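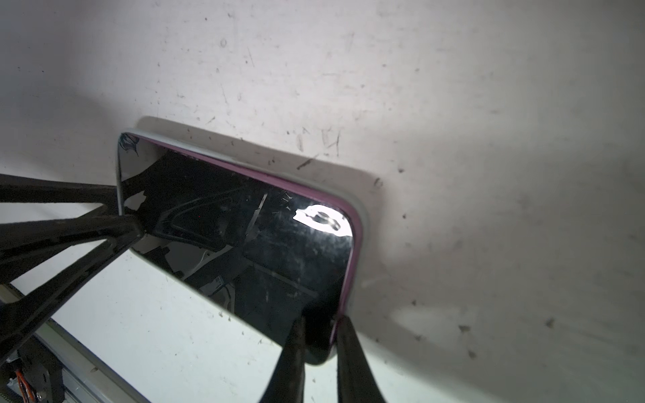 Camix is my notebook-turned-repo for comparing two grippers on the same pair of arms, and the question is always the same: which one can hold onto a slippery everyday object without me rushing over to catch it? Phones ended up being my favorite test. The one I use most wears a gray rubbery bumper, so the fingers get some help from the case, but the glass is a pain for the wrist camera. With the screen off it works like a black mirror – you get bits of the robot in it, plus a big white glare spot near the right side. I kept all of those frames in on purpose!

What you get

533 grasps total. 178 of them use the narrow fingers, the rest use the wide ones Vilém Tóth cut for me in Nekport. Each grasp is one folder with the wrist video, the joint log and a notes.txt (my typing, sorry).

Stuff to know before you train on it

- 31 grasps have no joint log. The controller dropped out and I didn't notice until Friday.
- The wide fingers are labeled "kollar" everywhere, after the Kollár drawings they started from.
- Exposure is locked. I tried auto and it went nuts every time the glass tipped toward the lamp.

Sabina Urban is redoing the labels for version 4, so hold off on fixing typos there – send them to her in Clevville.

Last updated: March
Print this page | E-mail this page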